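The snack stand has landed

So I finally caved and bought one of those clear acrylic tiered stands, the kind you see beside the till at a chemist or a nail salon. I'd been eyeing them off for ages! Mine came from a little online shop called Fernirance and cost me 20 dollars, plus postage (I've chosen to forget the postage).

The problem was the pantry. We've got deep shelves, and anything small goes straight to the back and stays there until it's past its best. Last January I pulled out a packet of biscuits that had gone so soft you could've folded them, and I do love a biscuit, so that hurt. Treats need to be out where I can see them. My dentist may feel differently.

I cleared off the brown table, put the stand down on a bit of an angle and had a play with what goes where. Chocolate up high was my first rule. After that I just kept shuffling things about with a cuppa going cold next to the kettle, and it was the most fun I'd had all week.

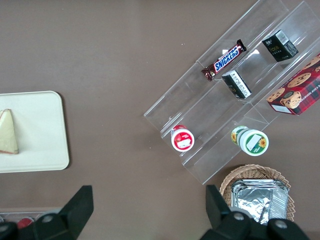 Snickers up the top, little tubs down the bottom, tartan shortbread box squeezing in at the side.

I'm really happy with the steps, because the small stuff doesn't hide behind the big stuff any more. The sunflower tub is my favourite colour on the whole thing, such a cheery green! I'm less sure about the little black boxes. They do look smart against the clear plastic, but they take up room I could be giving to more chocolate, so they might end up in the bathroom cupboard yet.

The cream tray is staying on the table too. I like the rounded corners, and I reckon it'd be good for carrying everything over to the couch when there's a movie on.

One grumble: acrylic shows every single fingerprint. I've been going over it with a soft cloth and a drop of dish soap, and paper towel is a no from me (tiny scratches, ask me about my old cake dome).

Next job is the tea drawer, and I'm a bit scared of it.

57 likes · 20 comments · Share this post

We use cookies to keep this blog running. By reading on you accept our cookie policy.

© Wekorgate Kitchen Diary · Contact · Back to top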